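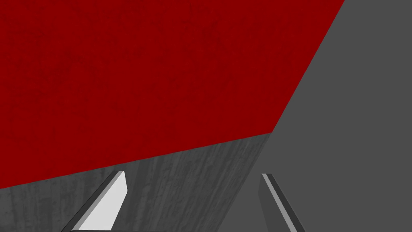 Deep red with darker blotches and streaks.

Strong colours in small rooms: painting, washing and touching up

Dark reds, greens and browns behave differently from magnolia. They take more coats, they show every rub, and they are harder to touch up. Most of what follows was worked out in the back bedroom at Lillirthorpe, which has been three different colours in as many years, and the rest was passed on by people who paint more than I do.

Before you open the tin

Wash the wall first, even if it looks clean. A bucket of warm water with a squirt of washing-up liquid is enough for a bedroom. Kitchens want sugar soap. Start at the bottom and work up, as dirty water running down a dry wall leaves streaks that are harder to shift than the dirt. Rinse with plain water and leave the window open overnight.

Fill the holes when the wall has dried. Overfill slightly, let it go hard, and rub back with a block. Filler drinks paint, and under a deep red every filled spot will come up as a dull patch unless it is sealed. A dab of the wall paint thinned with a little water does the job. Let that dry before the first full coat.

Undercoat

A grey undercoat goes under red. White seems the natural choice but it glares through, and you end up putting on a fourth coat to hide it. Ask for a mid grey. Under dark green you can use the same tin. Under yellow you do want white.

If you need more than one tin of the top colour, tip them all into a large lidded bucket and stir them together before you start. Tins mixed on different days can differ slightly, and the join will fall in the middle of the wall you look at most.

Putting it on

Cut in one wall at a time and roll it while the edges are still wet. If you cut in the whole room first and roll after lunch, you get a darker border round every wall, like a picture frame. Load the roller fully, start a little way from the corner and work back into it. Finish each strip with light strokes in one direction, from the ceiling down, with no more paint on the roller.

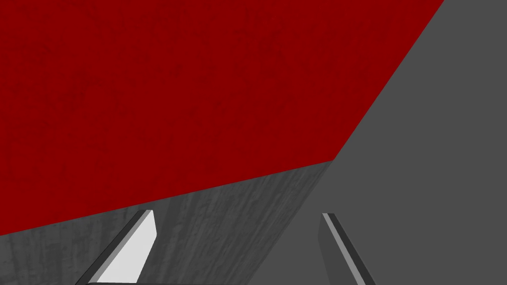
Leave it alone once it starts to drag. Going back over half-dry paint pulls it about and leaves patches with a different sheen, and a dark colour shows them far more than a pale one. If you have missed a bit, wait for the next coat. The tin will say how long that is. In a cold room in December I allow nine hours whatever the tin says, which in practice means one coat in the evening and the next in the morning.

Judge the colour by daylight, after it has dried fully. Reds go on looking pinkish and settle darker. Kipchumba Kariuki, who did the hall for us, paints a sheet of lining paper and pins it up for a few days before he touches the wall. It can be moved to the dark corner and back again, and it saves having square patches of tester to cover up.

Washing a dark wall

Matt paint in a dark colour burnishes when it is rubbed. You get a shiny mark where the dirty mark used to be. Use a soft white cloth, well wrung out, and dab. Test behind a door first. If colour comes off on the cloth, the paint has not hardened or it is not the washable sort, so stop there and touch up later. New paint should be left a month before any washing at all.

Never use a magic sponge on a deep colour. They are a very fine abrasive and will take the surface off. They are fine on white gloss.

For scuffs from shoes and chair backs, try a clean pencil rubber before anything wet. Brush the crumbs off with a dry paintbrush.

Touching up

Decant some of the leftover paint into a jam jar, filled right to the top, and write the room and the colour on the lid. It keeps far longer than it would in a big half-empty tin. Stand the jar upside down for a minute to check the seal, then put it somewhere that does not freeze. Sheds are no good for this.

Touch up with a small foam roller, even for a tiny mark. A brush leaves a different texture and catches the light. Feather the edges outwards with very little paint.
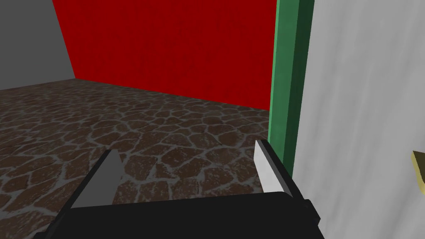 Stone floors

Cover them before you start. Paint gets into the grout lines and stays there. Plastic sheeting slides about on stone and is a good way to go over with a full tray, so use a cotton dust sheet and tape it along the skirting.

If a splash does get through, leave it until it is rubbery and lift it with a plastic scraper or an old bank card. Wiping it wet only spreads it. What is left in the pores will usually come up with hot water and a nail brush. Keep vinegar and limescale remover off limestone and marble, where they will etch the surface.

Swept daily and mopped once a week with a neutral cleaner, a stone floor needs very little else. Change the water when it goes grey. Leaving a mop to dry in the bucket makes it smell, and the smell goes on the floor next time.

Door frames

Do these last, after the walls. Take the keep plate off the frame and put the screws in an envelope. Rub down with fine paper, wipe with a damp cloth, and paint the edge nearest the hinges first so that you finish at the side you can reach. Keep the door wedged open for 30 minutes longer than you think it needs. A rub of candle wax on the meeting edges, once everything is hard, stops it sticking.
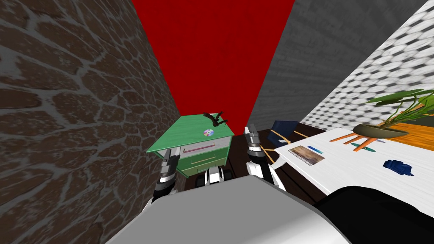 Painted bedroom furniture takes more wear than the walls do, and most of the wear is on top. Take the drawers out, number them underneath in pencil, and rub everything down with 400 grit between coats. Two thin coats on the sides will do, but give the top three and then a clear varnish. On a green nightstand like this one, with a disc lying on it and a small dark brown ornament towards the back edge, the things left standing are what do the damage. Stick felt under ornaments, and keep the top bare for a fortnight after painting or they will bond to it. Discs should go back in their cases anyway, as grit under them scratches both surfaces.

Drawers that stick after painting have usually been painted where they run. Scrape the runners back to bare wood and rub them with candle wax or dry soap. Do not use oil, which swells the wood and marks the clothes.

Brushes

Scrape off what you can on the edge of the tin, wipe on newspaper, then wash in lukewarm water. Hot water sets emulsion in the roots of the bristles. If you are only stopping for the night, wrap the brush tightly in cling film and put it in the fridge. Deep red will go on colouring the rinsing water long after the brush is clean enough to use, so keep one brush for reds and do not try to use it on a white ceiling.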